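Equipment Planning Report: Countertop Manipulation Cell
Carwood student project, interim version, 9 February 2021

3. Budget and purchasing

The arm and its gripper were already held by the department and are not charged to the project. The remaining budget was 1612 dollars. The largest single request was a second gripper at 645 dollars, quoted by Huvholm. It was listed separately from the consumables so that it could be approved or refused without holding up the other orders.

Kitchen goods were kept out of the capital budget. The test area uses a marble counter, a toaster oven, a pop-up toaster and a dark cutting board, with canisters and jars along the backsplash. Replacement cost for items of this type is low, and they were entered under a single line.

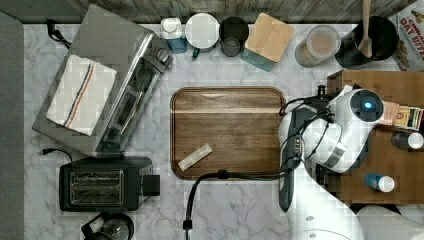
Should a spare gripper be ordered together with the first one?

Order the spare at the same time if the lead time is longer than the test period. If it is shorter, a set of replacement finger pads is enough, and the spare can wait for the next budget round.

3.1 Cables and power

The first draft of the plan left out cabling. Antunes quoted extension leads, clips and sleeves as one package. The Clorker quote was lower but did not include sleeves, and after these were added the two totals matched. Antunes was selected for delivery in 30 days.

3.2 Test objects

Objects were chosen for a spread of size and surface. Tea packets in a divided bamboo organizer are small and light. A black cooking pot is wide and open at the top, and a bamboo spatula has a long handle. The clear food container with its frosted lid was included as a test of depth sensing.
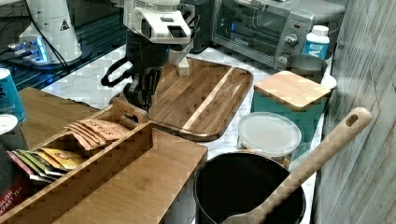

How much of an equipment budget should be held back for repairs?

A reserve of one tenth is a workable starting point for a first build. It should be reviewed once the first wear parts have been replaced and their real cost is known.

3.3 Open items

The Huvholm quote expires in June. Shipping is not included in it. A revised total will be entered in Table 3 when the shipping charge is confirmed.

Comments (3)

gridlock_t
Does the 645 include the mounting flange? Ours was billed separately.

pelican44
Same question. Also check whether the sleeves fit over the connectors before you order.

mech_lab_b
One tenth was too low for us, mostly finger pads.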